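Kudden K2 Hand-Held Gripper
Supplied by Jaltach Equipment, Flusthorpe

Overview

The Kudden K2 is a two-finger hand-held gripper for recording manipulation tasks before a robot arm is purchased or installed. An operator carries out the task with the tool, and the recordings are used later to train or check an arm fitted with matching fingers. Most of our customers buy it at the planning stage, when the task list is known but the arm, the bench and the labour budget are still open.

Fingers and markers

Each finger is a dark pad fixed with small screws and topped by an orange ribbed fingertip. A square fiducial marker on each pad allows the finger opening to be worked out from the video. The ribbed tips are the main wearing part. Budget for replacements from the first order, as tips bought singly cost more to ship than they do to make.

Typical loads are light household and packaging items. The tool holds upright containers by the body, leaving the neck and mouth clear for work that continues after the cap is off.

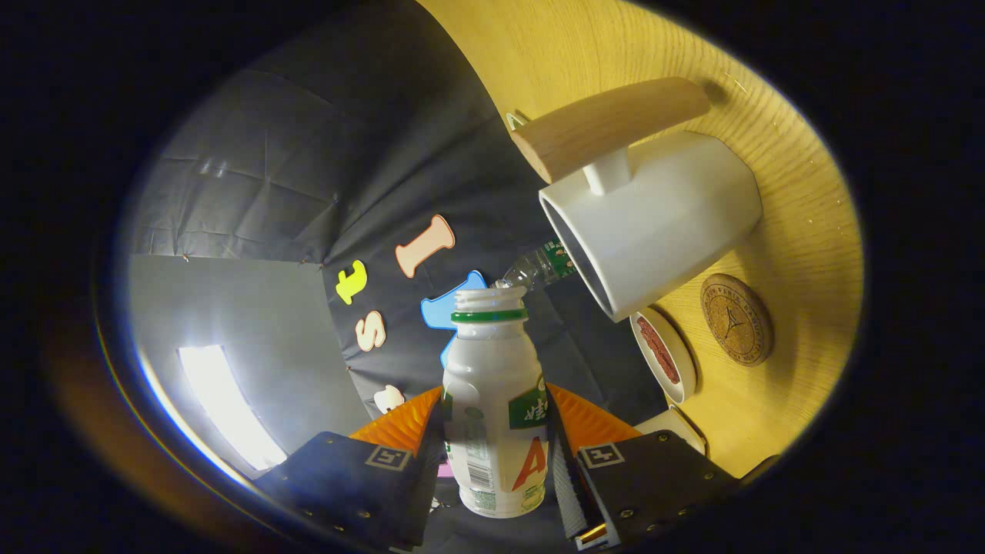
Choosing a package

Single kit. One gripper, one spare pair of fingertips, carry case. Suits a trial on one bench.

Lab kit. 2 grippers, 10 spare pairs of fingertips, marker sheets and a calibration board. Recommended where two operators work in parallel or where a stoppage would hold up the program.

Site kit. As for the lab kit, with 20 spare pairs and on-site set-up by Jaltach. Travel outside Flusthorpe is quoted separately.

Planning notes

Allow 15 minutes per operator at the start of each day for calibration. Shared tools need this repeated at every changeover.

Lighting should be fixed before recording begins. Strong glare on a marker can cause it to be missed, and the affected footage usually has to be recorded again – check a short test clip first.

Objects are not supplied. Set aside a small budget line for cups, bottles, dishes and similar items in a range of shapes and colours, and keep duplicates of anything that may be discontinued.

The Shao wall mount fits all K2 units and is ordered separately.

Ordering

Prices exclude tax and freight. Quotes issued from April 11, 2024 remain valid until the end of May. For package advice contact Yiran Peng; for spares and repairs contact Jinfeng Liao. Please have the serial number ready for any spares order.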